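The Long, Cold Pleasure of a Proper Lemonade

7 min read

By Fatemeh Dehghan

My grandmother made lemonade in a bucket. It was a very clean bucket, kept for that one purpose, and every August she would fill it to within an inch of the rim and put a dinner plate on top to keep the wasps out. I have been trying to make that lemonade for most of my adult life, and this past winter (yes, winter!) I finally got close.

What changed is that I started caring about the ice. I used to treat it as an afterthought, a few tired cubes that had been sharing a freezer drawer with the peas and tasted like it. Then I spent an afternoon at Skivby, the little drinks counter Siriporn Chaiyaporn runs in Brorkville, and watched her build one glass after another with such cheerful care that I went straight home and threw out everything in my trays.

Siriporn has strong feelings about scoops. She wants metal, she wants a rounded bowl, and she wants a handle long enough that your knuckles stay out of the cold. "A spoon gives you four trips and a wet counter," she told me. "A scoop gives you one trip and you're done." She also insists that it live beside the ice and never in it, so the handle doesn't freeze your fingers when you reach for it. I bought one the next morning, plain stainless steel, and it has made me absurdly happy. There is a sound it makes going into crushed ice, a sort of crunch and sigh, that I would happily listen to all day.

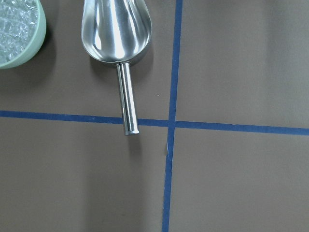

Start With the Fruit

Pick lemons that feel heavy for their size. Skin matters less than you'd think - I have had gorgeous juice out of lemons with scars all over them, and barely a teaspoon out of ones that looked like they belonged in a painting. Let them come to room temperature, then roll each one under your palm, leaning on it a little, until it gives.

Kazimír Zeman, who grew citrus under glass for years before he retired and now mostly argues about it, swears by adding a lime. He's right, and it pains me to say so after the letter he sent me about my marmalade. The lime takes the flat sweetness off the syrup and brings in something greener and a bit bitter at the back of the tongue. Don't add more than one to a jug, though, or you'll have made limeade and will need a different article.

For the syrup I use equal parts sugar and water, warmed just until the sugar disappears. Drop in some strips of peel while it's still hot and leave them there until it cools. My jug holds 1000 milliliters, and I sweeten it by taste, a splash at a time, stopping a little before I think I should. Melting ice will do the rest of the adjusting for you. 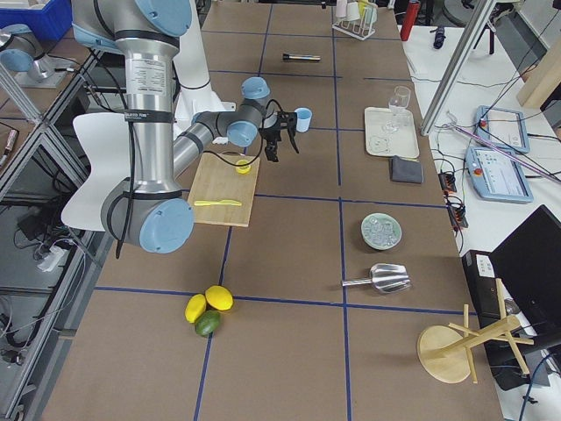
I like a table laid for this before anybody starts cutting, and I like plenty of elbow room. Irfan Usmani, who teaches a Saturday class for kids and their grown-ups at the Skultlow community kitchen, feels the same way. He showed me how he has beginners work, and it's lovely to watch: cut one fruit, juice it, clear up, then reach for the next. Two lemons and a lime waiting together at one side, a light wooden board with room left on it, a yellow plastic knife and a light blue cup close at hand, and you have pretty much all you need for a first try. Plastic knives vary a lot, so try yours on a lemon before you hand it to a child. If it struggles with the skin, make the first cut yourself and let them finish.

Squeeze over a strainer if seeds bother you. They don't bother me, and my friend Adjoa Aidoo fishes hers out with a straw and lines them up on her napkin. Add the juice to the jug, then cold water, then syrup, and stir for longer than seems necessary. Taste it before the ice goes in. It should be a little too strong.

Now fill the glasses. Crushed ice first, right up to the top, then pour slowly and let it settle, then add another half scoop because it will have sunk. A pinch of salt over each glass is my own addition, and I'd fight for it. Drink the first one standing up in the kitchen, while the outside of the glass is still fogging over, and carry the rest out to everybody else.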